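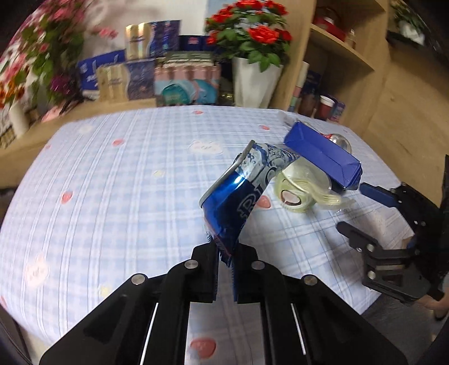

Page last changed: February 22, 2022

Kinton table-waste sorting: progress report to Gumberg
Prepared by Songül Çetinkaya. Checked by Nurhan Kahraman.

1. Work in the period

The tabletop clearing and sorting work ran through January as planned. Twelve sessions were held against a target of 15. The three outstanding sessions have been moved into the next period at no extra cost. A total of 216 items were logged.

The items are ordinary snack and drinks packaging, put out on a dining table with a plaid cloth. Drinks cans are entered as crushed or whole. A can squashed flat and bent, such as the blue and silver one, goes down as crushed whatever its make. Plastic forks are entered apart from tubs and cups, even where the two lie together.

2. Sorting classes

The list now has seven classes: metal cans, clear bottles, foil pouches, card boxes, tubs and cups, cutlery, and film. Tuncay Kurtuluş asked for film to be kept separate from foil. Scraps of clear plastic had been entered under either heading in the first sessions, and those entries have been corrected.

Stacked waste remains the slowest part. With a crushed bottle on a foil pouch, and the pouch on a flattened box, the order of removal has to be written down as well as the class. Hüsnü Karaca has added a column for this.

The strawberry and bear cloth is kept for all sessions. Melahat Aydoğan tried a plain one from Uysal and found no difference in sorting time. 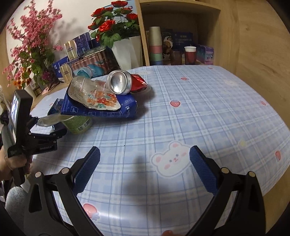

3. Next period

Complete the three outstanding sessions. Agree with Loster how cylindrical cans with lids should be classed. Send the corrected log to Gumberg with the next claim. No change to the budget is requested.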